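Girkamer Home Forum > Furniture and Finishes > Is a glossy finish on a dining table a mistake with kids?

zorica_todorova
Wed 4 September
Hello everybody! We've finally saved up for a proper dining table (I've been putting away a little since April) and I've fallen for a warm brown one with a shiny top. My sister in Ondstead says I'll regret it by the first spaghetti night. We have two boys and a lot of homework happens at the table. Would you go glossy or matte?

Gallagher36
Matte, every time. We had a glossy one for years and I could see every fingerprint from the hallway. Lovely on a Sunday morning – by Monday lunch it looked like a bus window.

pine_and_dandy
I have to disagree with Gallagher, friendly as ever! Ours has a high shine and it wipes down in seconds, where my mother's oiled table drinks up grape juice like it's thirsty. Get felt pads for anything heavy and keep a soft cloth in the drawer.

Gallagher36
Wiping was never my trouble, it was the scratches. Ours cost 302 dollars to refinish and the man in Zimham wanted 200 more for the legs.

zorica_todorova
Oh dear, that's more than I'd hoped! Did you use placemats, or was it the chairs and toys that did it?

Gallagher36
Forks, mostly. And one very determined toddler.

pine_and_dandy
Go with your heart, Zorica. Tapered legs are easier to sweep around too, if you're still choosing a shape.
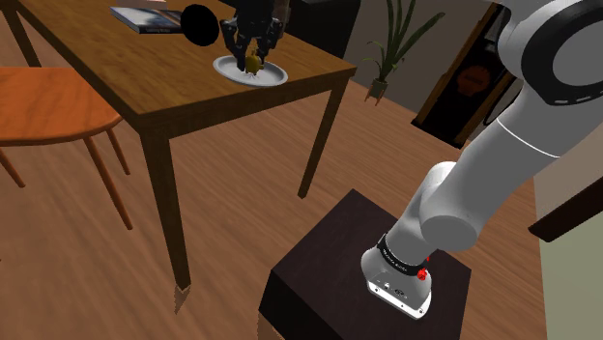
Warm brown, glossy top, dark tapered front leg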